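Juli
Von Hugo Collet

Besuch im Greiferlabor von Mutalholm

Der Zug nach Brollenport hatte Verspätung, deshalb habe ich die Begrüßung und wahrscheinlich auch den besseren Kaffee verpasst. Als ich kam, standen die Besucher schon im ersten Stock vor einer Glastür und Romain Marchal, der die Führung machte, verteilte Schutzbrillen. Wir waren eine Gruppe von 11 Personen, die meisten aus der Verpackungstechnik, zwei Studenten und ich.

Mutalholm ist keine große Firma. Man entwickelt dort Greifwerkzeuge und die Software dazu, und seit dem letzten Jahr arbeitet man viel mit Greifern, die ein Mensch in der Hand führt. Mit den Aufnahmen aus diesen Handgeräten wird später ein Roboterarm trainiert. Ich hatte darüber gelesen, aber ich wollte es einmal in der Nähe sehen. Das Programm versprach auch einen Vortrag mit dem Titel »Der Vorfall im Frühling«, und ich gebe zu, dass ich vor allem wegen diesem Vortrag gefahren bin. Firmen erzählen selten freiwillig von ihren Fehlern.

Den Vortrag hielt Aurélien Hamel. Er sprach ohne Folien, nur mit einem Blatt Papier. Der Vorfall war kurz erzählt: Ein Arm, Projektname Dredine, sollte Getränkedosen von einem Tisch nehmen und in eine Kiste stellen. Bei einer Dose schlossen sich die Finger und hörten nicht mehr auf zu schließen. Die Dose wurde zerdrückt, das Blech riss, und die Limonade spritzte bis in ein offenes Netzteil. Didier Tanguy stand daneben und drückte den Notaus. Der Arm blieb sofort stehen, die Finger aber hielten die Kraft weiter, bis jemand den Stecker von dem Greifer gezogen hat. Verletzt wurde niemand. Herr Tanguy hatte jedoch in diesem Moment die Hand nur wenige Zentimeter von der Dose.

Die Ursache hat man erst nach 6 Tagen gefunden. Der Greifer bekam seinen Strom über eine eigene Leitung, und diese Leitung war nicht im Notauskreis. Das war der eine Fehler. Der andere lag in der Software: Wenn das Signal für die Fingeröffnung ausfiel, nahm das Programm den letzten Wert und rechnete weiter. Der letzte Wert sagte »noch offen«, also befahl es weiter »schließen«. In den Testprotokollen war dieser Ausfall schon zweimal zu sehen, man hatte ihn als Störung vom Kabel notiert und abgehakt. Herr Hamel sagte das ziemlich trocken, und im Raum war es danach still.

Danach durften wir Fragen stellen. Eine Frau von der Firma Millet wollte wissen, warum ein volles Getränk überhaupt auf dem Testtisch war. Die Antwort: weil leere Dosen sich anders verhalten und man reale Gewichte brauchte. Jetzt gibt es für jede neue Softwareversion zuerst 500 Griffe mit leeren Packungen, und erst dann kommt etwas Flüssiges auf den Tisch. Ich finde das vernünftig – nur hätte ich erwartet, dass es vorher schon so war.
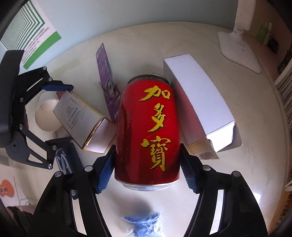 Die Stromleitung läuft heute durch das gleiche Relais wie der Arm, und bei Signalausfall gehen die Finger ohne Kraft. Ich habe gefragt, ob dann nicht die Gegenstände herunterfallen. Gilles Hamel (der Bruder von Aurélien, er macht die Elektronik) antwortete, ja, das passiert, und man hat sich bewusst dafür entschieden. Für schwere Teile ist diese Lösung nach seiner Meinung nicht brauchbar, dort muss man eine mechanische Bremse einbauen. Daran wird gearbeitet, einen Termin wollte er nicht nennen.

Weniger zufrieden war ich mit der Antwort zu den Protokollen. Wer liest sie jetzt, und wer darf eine Störung abhaken? Herr Marchal sprach von einer neuen Regel mit 2 Unterschriften, aber das Dokument konnten wir nicht sehen. Er hat versprochen, es allen Teilnehmern zu schicken. Bis jetzt habe ich es nicht bekommen, ich werde noch einmal nachfragen.

Zum Schluss gab es Brötchen im Hof, und ich habe noch länger mit Herrn Tanguy gesprochen. Er arbeitet weiter am gleichen Platz. Seine Hand hält er seitdem hinter einer gelben Linie auf dem Tisch von Dredine, die er selbst geklebt hat. Der nächste Besuchstermin soll im Herbst sein, Anmeldung wieder über das Büro in Brollenport.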